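Plollis Robot Club — Frequently Asked Questions

Updated April 23, 2026

Who can join?
Anyone enrolled at the school, any year. No coding needed to start. Some of our best people came in from theater tech.

When does it start / end?
Already going. You can join mid-project, just email first so we can get you a login. Last build session is in May, date on the sign-up page once the room is confirmed.

What does it cost?
$10 a term. Covers tape, printer filament, zip ties. Can't pay? Tell us, it's fine.

What are you working on right now?
Two things. Plikedau is the handling project — picking up flat stuff, putting it down where it should go. Florkell is the software side, logging and replay. Most new people start on Plikedau for the hands-on part, then drift. 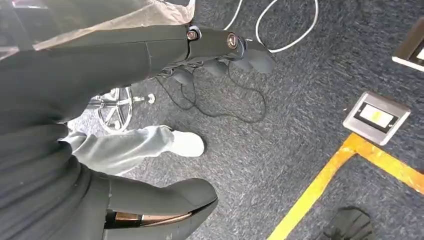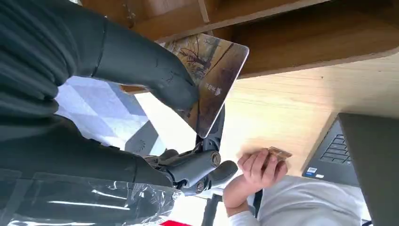
Do I get to work with the robot on day one? Sort of. First session you watch and keep the log, second session you can sit at the table and do the handing over. Flat things are the hard part right now. A card with rounded corners, like the one held up by the wooden shelf, gives the fingers very little to get hold of, and if the grip is off by a bit it swings. So there is a lot of repeating. Last term's log has 329 tries in it and we read all of them, yes including the boring ones. If you like small improvments you will like this.

What is the yellow tape for?
It marks floor areas. Ask before you set anything down inside a taped corner, and ask before you move tape. Same for the cables on the carpet, don't kick them out of the way, tell whoever is running the session.

What should I wear?
Closed shoes. Sleeves that don't dangle. Long hair tied back. No lanyards near the arm, take it off and leave it with your bag.

Do I need my own laptop?
Helps, not required. We have 5 loaners. Anything from the last few years runs Florkell ok. Bring your charger.

How big is the software download?
700 MB. Do it at home, the school wifi is slow in the afternoon.

Is it safe?
One person always on the stop button and doing nothing else. Hands stay back unless it's your turn to hand something over. You sign the safety sheet before your first session — no sheet, no session, no exceptions. We've sent people home over this and will again.

Do you compete?
Yes, the Londoño Cup, in May. Team is picked from people who came to at least five sessions. Tasks get announced late so don't ask us what they are, we don't know ether.

Can I miss sessions?
Sure. Write your notes up before you go missing, thats all. Half-finished log entries are a pain for the next person.

Can parents or friends visit?
Open session at the end of term. Other times email ahead, max two guests.

Can I use this for class credit?
Maybe. Depends on your teacher. We can sign off hours if they're in the log — not in the log, can't sign.

I broke something. Now what?
Say so right away. You won't get billed. Put a note on the part and leave it on the repair shelf, not back in the drawer.

How do I sign up?
Form is on the club page. Reply usually takes a couple days, slower around exams.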